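Werkeck Cloth Handling, release 2

Data card and short instructions for use

What is in the release

The dataset contains 2,031 episodes of people handling cloth with hand-held grippers. The task is always done by one operator with two devices, one in each hand. The recordings are meant for training policies by imitation, mainly for two-arm platforms with parallel or nearly parallel fingers. Each episode has a wrist video for the left and the right device, the opening of the fingers over time, the pose of both devices, and one sentence in English that says what was done.

Release 1 had only towels on a flat table. We received the comment, from several groups, that policies trained on it became confused as soon as the table was replaced by something soft or when other objects were lying near. Release 2 was collected for this reason. The work surfaces are now beds, sofas and tables, and we do not clear them completely before a session.

Folder structure

Every episode is one folder. The name of the folder is the site, then the session, then the episode number, for example parkdale_07_0112. Inside you find left.mp4, right.mp4, pose.csv, width.csv and meta.json. The time in both csv files is given in seconds from the first image of left.mp4. If you used the loader of release 1, please note that the column "grip" has been renamed to "width" and is now in millimetres.

The sites are Parkdale and Siriwan. They differ in light and in furniture, and we advise to keep them apart when you make your own test split. The file splits.json offers a division where 20 sessions are held back. No session is divided between training and test.

How the episodes were collected

The operator receives a task card with the start state and the end state of the cloth. How to get from one to the other is left free. We tried stricter cards in November and the motions became slow and strange, so those sessions are not included. 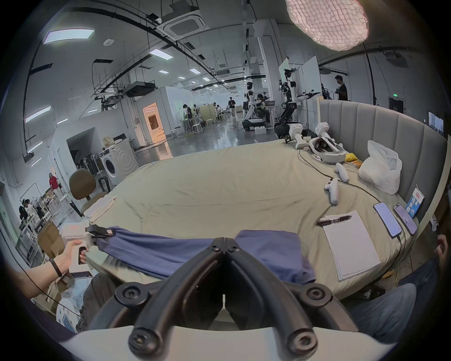 An episode starts when both devices are held still for one second with open fingers, and it ends in the same manner. If the cloth slips out, the operator picks it up again and continues. Such episodes are kept and have the value true in the field "regrasp". Only when a device loses its tracking do we stop and throw the episode away. In our experience the regrasp episodes are useful — a policy trained without them does not know what to do after the first mistake.

After each session one person who was not the operator watches all videos at double speed and writes the sentence. A second person checks some 48 sentences from every batch, and if more than two are wrong the batch goes back.

Tasks

spread: the cloth is opened until it lies flat
fold_half: one fold, corner to corner or edge to edge
fold_quarter: two folds
shift: the cloth is moved to another part of the surface without folding
hand_over: the cloth goes from one device to the other

The classes are not balanced. There are many more episodes of spread than of hand_over, and the exact numbers are in counts.csv.

Known problems

The poses of the two devices come from separate trackers and are aligned afterwards by the Plukton tool, which is in the folder tools. The alignment is good for slow motion. In quick motion the distance between the two grippers may be wrong by a few millimetres, and you should not use it as ground truth for contact.

In some sessions of Siriwan the exposure changes during the first images. We did not correct it.

Thin cloth of one colour is often stretched so that the fingers hide the corner which is being held. The field "corner_visible" was filled by hand and is missing for the oldest sessions.

Persons in the videos

The wrist videos are wide, and people working in the same room can be seen. All persons gave written agreement for use in research. Please do not try to identify them, and do not publish single images which show a face when the image is not needed for your paper.

Changes

Tue 31 December: first upload of release 2, with new splits and the field "regrasp". The old release remains available under the same licence, but we will not repair errors in it any more.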